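Fake Flowers on a Friday: An Afternoon at the Wallitia Open House
10/23/20

I have killed every houseplant I ever owned, including one that was sold to me as unkillable by a man who has since stopped returning my calls. So when the Wallitia artificial flower workshop announced an open house, I signed up the same afternoon. I wanted to spend a few hours among plants I could not hurt.

The building is behind a tile warehouse, at the end of a road that the map on my phone regards as a rumor. Parking is free and you get what you pay for. At the door I was handed a paper badge, a brochure and a pencil with no eraser, and told to wait by the coat rack for the guide.

The guide was Dolores Mbeki, who has been buying stems for Wallitia long enough to have opinions about hips. Rose hips, she clarified, after a pause that did my group no credit. We learned that the place keeps 2,000 stems on the shelves at any given time, that dust is the enemy, and that the word "silk" in this business is mostly a courtesy. Very little of it has met a worm.

Leaves Before Petals

I had assumed the bloom was the hard part. Dolores told us that anyone can be fooled by a petal, and that people who want to check whether a rose is real look straight past it to the greenery. A good leaf needs teeth along the edge and veins you can find without hunting. It also needs neighbors in a slightly different green, as no bush on earth was ever dyed in one batch.

We were invited to look over some stems laid out on pale cloth, and I did so with the frown I use in wine shops.

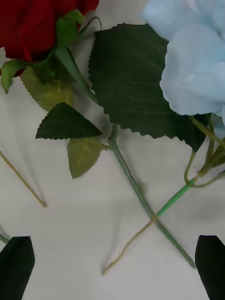 Red rose, pale blue companion, and the toothed leaves we were told to look at first.

She had a point. The big dark leaf has the sort of saw edge that would snag a sweater, and the olive ones beside it look a week older and a little tired, which I found relatable. The thin green bits under the bloom (sepals, I wrote it down) go off in whatever direction suits them. The blue flower has a crumpled look that Dolores considers a strength. My shirts have it too and have never been praised for it.

A woman in our group asked whether blue roses exist in nature. Dolores said she sold flowers, she didn't referee them, and moved us along.

The catalog line these days is called Piras, and it comes in 51 colors. I would have guessed nine. The older line, Grusell, is still made for customers who want their roses stiff and their stems straight, and these are apparently hotels. I bent a Piras sample into an S shape and it stayed there. I bent a Grusell and it looked at me.

Trays, and the Treatment of Stems

After coffee (real, I think) we moved on to how the flowers are laid out before they are boxed. Tobias Escobedo ran this part. He speaks quietly and at length about trays, and by the end I'll admit I had come around to trays.

His rules, as I got them down: blooms together at one end, stems running the long way, nothing folded to make it fit. A rose that has been crammed into a corner keeps the shape of the corner, and then a customer in another state opens the box and writes a letter. Two blooms can share a tray if they lie side by side and aren't squashed. Leaves near the head should be left where they want to go, and fluffed later by whoever opens the box.

Sprigs are the other headache. The leaf sprays are light, they catch on sleeves, and they end up beside the tray instead of in it. Tobias keeps a jar for strays and empties it on Fridays. I asked what the record was and he said he preferred not to think about the jar that way.

The tables are plain white, and I can see the sense in it. Against white, a dark red rose has nowhere to hide, and neither does a leaf.

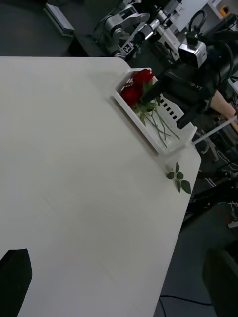
If You Go

The next open house is set for March. Groups are held to 10 people, so book early, or come with a smaller personality than the gentleman in mine. Allow two hours. Wear sleeves that fit.

The shop at the end sells single stems and a cleaning spray called Votetti, which smells of lemons and a dentist's office. Orders of 250 stems or more get a discount, and I gave this more thought than I should have. I left with one red rose and one blue. They are on the kitchen windowsill now, and my wife has watered them twice.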